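Pre-purchase gripper check, Sutulham bench
Filled in by Ewan Dalgleish, 2022-07-28

Right, before we spend anything I wanted every line of this ticked or grumbled about, so bear with me.

1. Finger pads — OK. No splits or lifting edges on our current pair. I'd still budget for 2 spare sets.

2. Pivot pins — OK, but one was a touch stiff when I worked it by hand. Recheck in March.

3. Cables — needs work. I want proper clips on the order, and the Overgaard quote leaves them out (I've asked, no reply yet).

4. Reach over tableware — OK. Plates and bowls are what we'll be handling most, so please don't let anyone talk us into the narrower fingers!
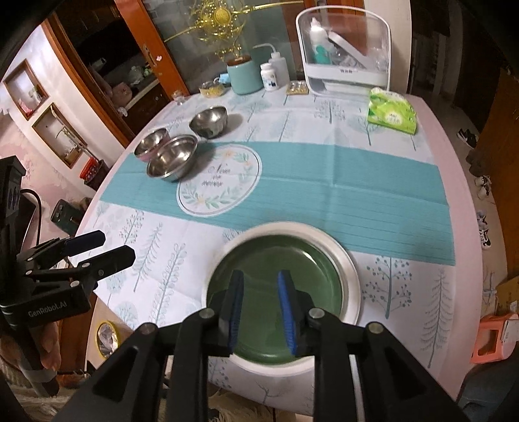
Item 4: gripper over the green-centred plate, steel bowls at the back left.

5. Table covering — comment only. Fold creases in a cloth can snag a fingertip, so I've put a heavier one on the list at 50 pounds.

6. Walkways — keep shoes and boxes well clear of the table legs. Not a purchase, just a plea.

7. Spares and service — not passed. Wikov want 80 pounds a visit and Clodus haven't priced it at all. I'd hold the order until both are in writing — Ewan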